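Wollik Airfield

Wollik Airfield is a military airfield on the coastal plain north of the port town of Grakport. It is used mainly for transport flights, aircrew training and the storage of reserve equipment. The airfield has one main runway, a shorter crosswind runway that is now closed to aircraft, and a supply area known as Baxter Site. The nearest village is Brullby, which lies outside the southern boundary fence.

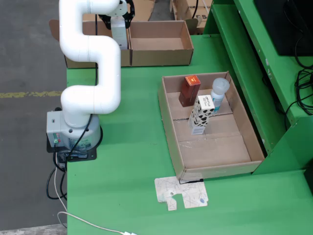
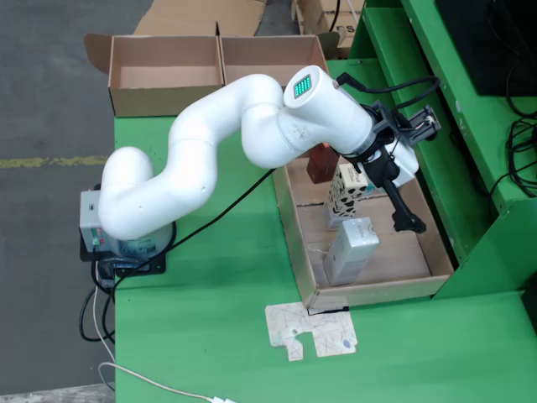
Location and layout

The airfield occupies low, level ground between the Brullby road and the shore. Much of the land was once grazing marsh, and a system of open drains still runs along the eastern side. The main runway lies roughly parallel to the coast and is 60 metres wide. It was lengthened by 300 metres at its northern end, which required the diversion of a public footpath and the removal of a small area of woodland.

The control tower stands midway along the western taxiway. Hangars, workshops and the fire station are grouped behind it. Living quarters and the medical centre are near the main gate, and the former officers' mess is now used as a training centre. Baxter Site is separated from the rest of the station by the old crosswind runway and has its own gate and guardroom.

History

Wollik was first laid out as a grass landing ground for coastal patrol aircraft. Its early buildings were of timber, and most were replaced in brick when the station was made permanent. Concrete runways followed, together with dispersal points along the perimeter track. Traces of several of these can be seen from the Brullby road.

After a period in which flying was greatly reduced, the airfield was placed under care and maintenance. Part of the land was let for grazing and one hangar was used to store grain. The station returned to full use as a transport base, and the present control tower was built in the same programme of works. The crosswind runway was closed to aircraft soon afterwards. It has since been used for vehicle parking and driver training.

Baxter Site began as a separate supply depot under its own commander. It was joined to the airfield under a reorganisation that took effect on 10 April 2021, and the two now share a single headquarters, although the depot has kept its name and its badge.

Role

The resident transport squadron carries passengers and freight in support of exercises and overseas deployments. A training flight provides conversion courses for pilots and loadmasters, and visiting units make regular use of the airfield for short detachments. Parachute training takes place over a drop zone to the north when weather and tides allow.

Some 500 service personnel and civilian staff are employed at the station. Catering, grounds maintenance and part of the vehicle fleet are provided under contract.

Baxter Site holds tents, field kitchens, generators, water tanks and other stores kept ready for issue. The site has five main sheds, one of which is heated for the storage of medical supplies. Stores are moved by road to the apron or to the quays at Grakport. A railway siding once linked the depot with the port. The track has been lifted, but the embankment survives and carries a service road.

Flooding and coastal defence

The eastern side of the airfield is low-lying and has been flooded on several occasions. The most serious flood entered the fuel store and closed the main runway. An earth bank was later raised between the drains and the shore, and a pumping station was built at its southern end. Electrical equipment in the hangars is now mounted above floor level. Responsibility for the bank is shared with the local drainage authority, which inspects it each July.

Relations with the community

Aircraft noise has been a recurring subject of discussion between the station and residents of Brullby. Night flying is restricted except during major exercises, and notice of planned activity is displayed at the village hall. A diverted section of the coastal footpath follows the northern boundary and is closed when the drop zone is in use.

The station chapel contains a memorial to aircrew who flew from Wollik. A service is held there each year and is open to former members of the station and their families. The parish churchyard at Brullby also has a small plot of service graves.

See also

Grakport harbour
Baxter Site railway siding
Brullby drainage works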